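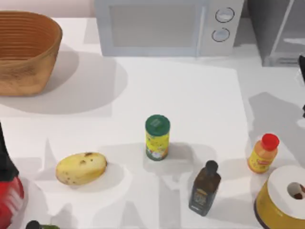 Saturday, January 6, 2018. Sim teleop, kitchen counter set, grocery pick and place. Oanh Bùi driving in the morning, me after lunch. Goal was enough clean demos to retrain the grasp policy before Monday's build. The counter layout is the crowded one, groceries spread over the open part and the basket back in the left corner, microwave behind. Left the potato where it is on purpose, left of the canister with the green lid, so the arm has to come in next to something tall. Shadows are all over the white top in this layout. Want to know if the policy cares. My guess is yes.

Controller: Sitov handles, fresh firmware. Lag feels better than December but did not measure it. Should measure it. Clutch button still sticks if you press it off center -- Oanh's trick is thumb flat, not the tip. Works for me too.

Demos so far, whole project: 1,939 kept. Today's not merged yet, see below.

Morning notes (from Oanh's sheet, my typing):
- potato is the hard one. Rolls if you close too fast. Come down straight, pause, close slow.
- squeeze bottle fine from the side, bad from the top. Fingers slide off the cap.
- dark bottle ok if you grab low. Grab the neck and it swings on the lift.
- canister easy. Almost too easy, everybody does it the same way, so the data has no spread. Try different approach angles next time, even ugly ones.

Threw out 6 from the morning set. Two of those were the reset bug (objects spawn a hair inside the counter and pop up), rest were plain bad driving, Oanh's words.

Afternoon, me. Slower than Oanh by a lot. I stop and look before every grasp and the pauses end up in the demo, then the policy learns to hover. We saw this with the Ellwood runs and I am doing it agian anyway. Option: trim idle steps in post. Option: practice more. Will do both but trimming first. Careful with the threshold, the pause over the potato is a real part of the move and we want it kept.

Also tried recording with the wide view off, wrist view only. Hated it. Could not judge depth to the basket rim and clipped it twice going in. Kept those, marked as recoveries, since I backed up and finished both. Policy needs some of that.

Export to Oltoment format ran over 2 hours and then died on a bad timestamp. Restarted with the skip flag. Leaving it going overnight, do NOT reboot the sim box.

To do:
- merge today's after export is done
- fix reset height
- shadows on / shadows off comparison, same seeds
- ask Brusari about the clutch button, they must have spare springs
- idle trim script, Oanh has an old one somwhere
- charge the left handle!! was on one bar when I quit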